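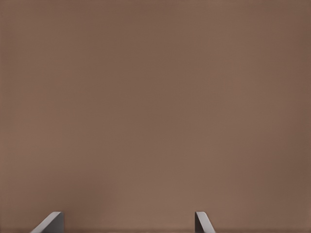

Brown is back. Paint shops in Hilville can't keep it on the shelf, and if you'd told me that when I was scraping chocolate gloss off my aunt's stairs I would have laughed at you. Gray had a long run. Too long. Walls, floors, sofas, the dog bed.

Fatima Pillay mixes color for Clavelel, a small paint firm behind the bus depot. She has 19 browns on the card now. Used to be 2. "People come in asking for white and leave with mud," she says, stirring. Mud is a compliment there. Her own kitchen is a shade called Bhatia, sort of tea with too much milk, and she did the ceiling as well. Brave.

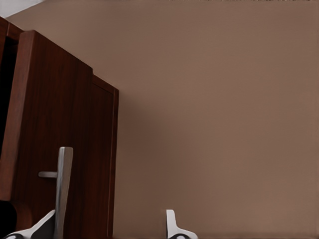

Does brown make a small room feel smaller?

It can, if the paint is dark and the bulbs are cold. Go for a warm bulb and a mid shade, and take it over the baseboards too.

Then there's the furniture. Florian Bühler sells secondhand pieces out of a barn in Sarnard and says the dark stuff sat there for years. Couldn't give away a sideboard. Now he gets calls before he's unloaded the van. Prices up, obviously. He showed me a dresser with 1464 penciled on the back of a drawer, an old stock number he thinks, and he wont rub it off.

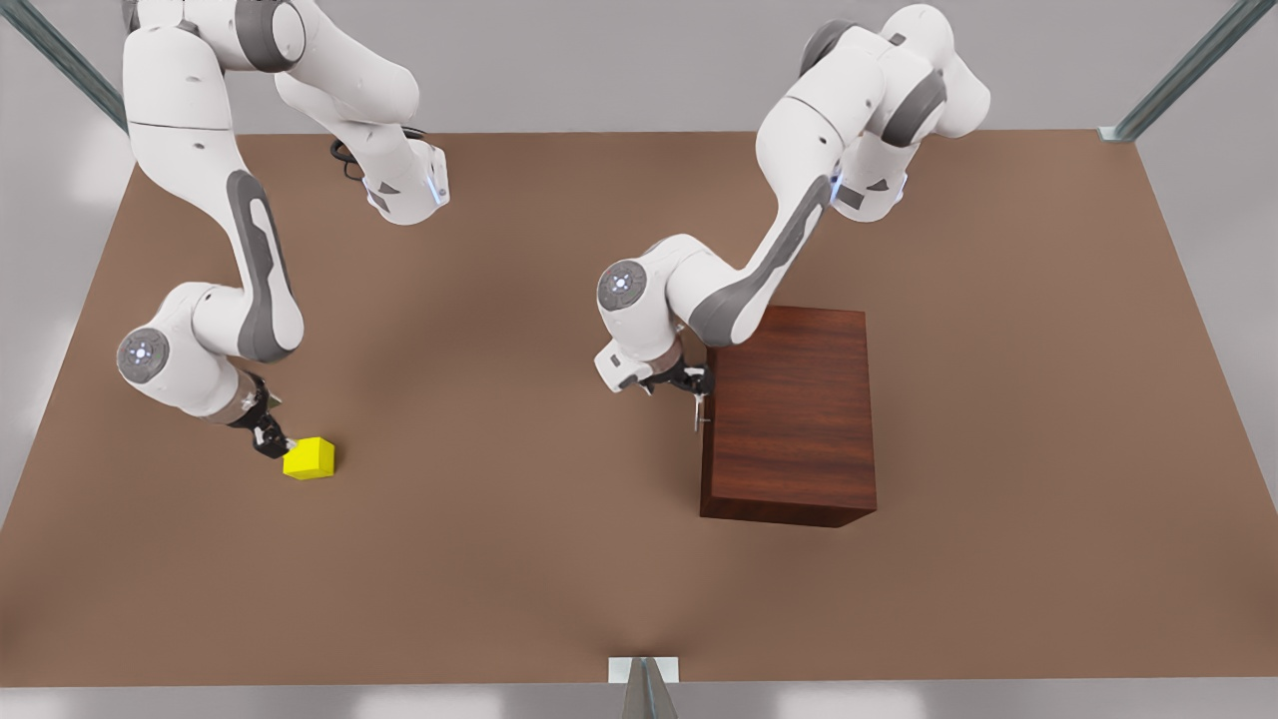

His advice on finish is short. Don't strip it. Soft cloth, a little wax, leave it overnight, buff. Still dull? Do it again. Sanding is for people with a free June and a good mask, and half of them come back to him asking how to get the color they just took off.

Matching woods is the other worry. Everybody asks. Red-brown next to yellow-brown can look like a mistake, so Pillay puts a flat, matte taupe between teh two and lets the eye rest. Works in her hallway anyway.
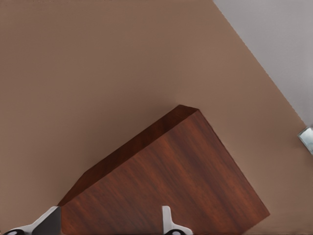
Taupe-brown, matte, against a pale cool gray.

Get the sample pot first. Paint a big piece of card, move it around the room, look at it at breakfast and again with the lamps on. I skipped that. My hallway is now the color of gravy and I'm repainting it next week.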